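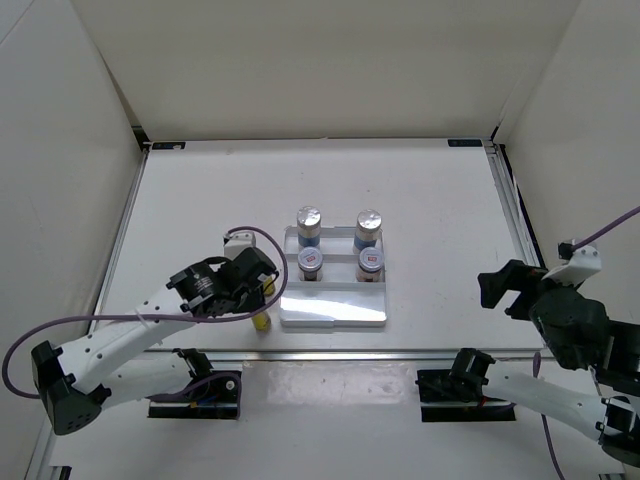 Pustance County Job Postings
README for the spring release

Hi, and thanks for downloading! This is a cleaned-up table of help-wanted postings from employers in and near Pustance, collected from January through April. If you've ever tried to find out who is hiring for second shift and what they pay, you'll know why we were so excited to get this done.

What's in it

There are 1121 postings from 200 employers, one posting per row. Of those, 502 list a starting wage. The rest say something like "competitive" or leave it out, and we kept those blanks as blanks – please don't fill them with an average and call it the local wage.

Columns

posting_id: our own number, never reused
employer: name as the employer spells it
town: where the work is done, which may differ from the office address
title: copied word for word, typos and all
group: one of 48 job groups (see below)
wage_low, wage_high: dollars per hour
shift: first, second, third, rotating, or blank
openings: how many people they want, if stated
first_seen: the month we first found the posting

How it was put together

Joelle Mahasneh gathered the postings from company websites and the two weekly papers. Widad Tarawneh and Hadi Qaisi sorted them into groups separately, then sat down together over the ones where they disagreed (forklift jobs that are also shipping clerk jobs were a whole afternoon!). Yearly salaries were divided by 2,080 to get an hourly figure.

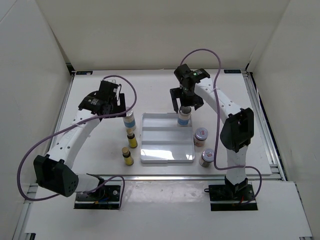
Known problems

Temp agencies often repeat a posting their client has already run. We merged the ones we could match, but Hendberg and Haddadin both hire directly and through agencies, so treat their totals with care.

Farm and restaurant work is thin. Lots of it is filled by word of mouth or a sign in the window, and we'd love help here.

The openings column is blank more often than it's filled. A row is a posting, so counting rows won't give you the number of jobs.

Changes since the winter release

Added the shift column, finally
Split "health care" into three groups
Fixed Voreo wages that had been entered by the week

Using it

Free for any purpose, including class projects and news stories. Please credit the Pustance job postings table and name the release. Corrections go to Colleen Paquette, who goes through them every Tuesday – send the posting_id along with what needs fixing.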